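The 2,000 stitch thing

3 Dec 2019

Filed under: practice, complaints

Somewhere in the handout for the Dalgleish course there is a sentence saying that a person's suturing "settles" after 2,000 stitches. No footnote. I asked Fiona Matheson, who taught our half of the room, where the number came from, and she said it was in the handout when she took the course herself. So that's how old it is, and that's how well sourced it is.

I kept a tally anyway. I started in June, with a pencil and the back of a wall calendar, and as of last night I'm at 2,051. I would like to report that something settled. My knots are better than they were in June. They were also better in August than in June, and I can't find any spot on the calendar where the clouds parted.

What I did find is that a lot of those stitches were worthless. If I'm watching TV and running a needle through a foam pad, I'm practicing watching TV. I think a third of my tally is that. The handout has no opinion on whether those count.

The pad problem

Most of what I practiced on was the Rulberg pad, the beige three-layer one that everybody in our group bought because it was on the list. It's fine. It holds a stitch. It will also hold a terrible stitch, pulled far too tight, and look perfectly happy about it. You can yank on that pad like you're starting a lawnmower. Then you get to tissue and the whole feel of it changes, and the habit you spent six months building is the wrong habit.

Skye Moncrieff disagrees with me and says a pad is for learning where your hands go and nothing else. OK. But then don't sell it with "lifelike" on the box.

The part I keep coming back to is the moment around the puncture, where the thread comes up through the surface. That is where I lose time and where I'm most likely to drag. On a pad, the hole is a hole. On tissue there's a little raised point, and it's easy to end up pressing on it with the jaws while you think you're holding still. I've been looking at other people's stitches to see how close they work to that spot, and the answer is a lot closer than I was taught.
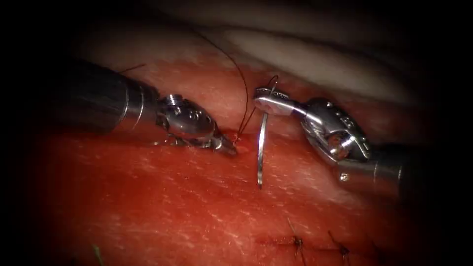 There's a small spot of blood by the threads in the close-up that comes next, with two short ends sticking out beside it.
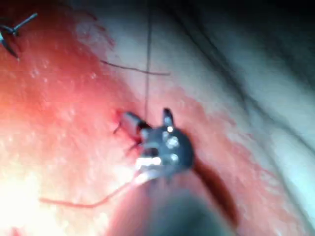

Tails, and how long to leave them

I was told three different lengths by three different people, all of them very sure. Leave them short and the knot might slip. Leave them long and they get in the way of the next bite, or poke at something. Fine, both of those make sense. What I don't buy is that anyone is cutting to the exact length they claim. I laid a ruler next to a row of mine, all cut "the same," and they were all over the place. Then I did it again while trying hard and they were slightly less all over the place.

If your teacher gives you a length, use it, and then go measure your teacher's.

Thread color

Black thread shows up well and I wish I'd used it from the start. I spent most of the summer with a pale violet one from Iterden that came in a bulk box, and it vanished against anything under a warm lamp. I blamed my eyes for a while. Then I switched to black and my eyes got better overnight, amazing.

The bulk box had 18 packets in it and I still have some. If you live near me and like squinting, they're yours.

Things I bought that I wouldn't buy again

The Gasevier practice board with the suction feet. The feet let go the first evening and I've had it taped to the table ever since.

The second needle holder. I told myself I'd compare them. I used the first one.

The app that times your knots. It made me faster at the timed knot and I noticed no difference anywhere else. Skye liked it, so maybe try the free version.

Am I going to keep the tally? Probably through the end of the calendar page. Fiona wants me to write down which ones were any good, with a dot or something, and I've agreed to do that for one week and see whether I can tell.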